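Tronemholm Robotics Club: minutes, August meeting
Started 4.15, room 13. Laiba Qureshi chairing, Irfan Baloch taking notes (sorry for the typing)

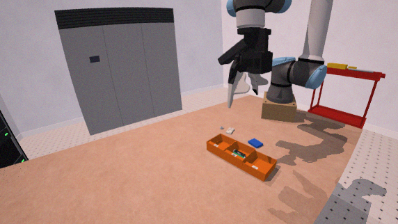
Sorting task in the simulator, arm over the three-part tray.

1. Last minutes
Agreed. Hemen login still not sorted, carried over.

2. Sorting task
Irfan showed the sim on the big screen. Tray has three compartments, white label on the front for each. Dark cylinder with the green band is lying in the middle one. Blue block and the two little bits behind the tray still on the floor. Laiba wants the blue block done next, then the small ones. Discussion about whether the tiny grey one is too small for the fingers. No agreement, try it and see.
Tray is at an angle to the arm. Some wanted it squared up to make the maths easier. Laiba said no, the Dizon rules let the judges turn the tray so we may as well practise that way. Vote, stays angled.

3. Random starts
Run 200 starts overnight with seed 3082, save the log. Not the whole video this time, filled the shared drive. Irfan to write up which starts fail and put it in the club folder befor next meeting.

4. Dizon entry
2 teams going in. Names needed by end of August. Team B short of a coder, Laiba asking the year below. Entry form wants a paragraph on "approach", both teams to draft there own.

5. Tronwood visit
They can take 13 of us. Consent slips to Laiba. Packed lunch, no open shoes.

6. AOB
Shadows in the sim: can we turn them off to speed it up? Irfan to check, might upset the camera part.
Chairs back under desks please.

Actions
Irfan: overnight run, write-up, shadows
Laiba: Hemen login, slips, coder for B
Everyone: draft paragraph

Closed 5.20.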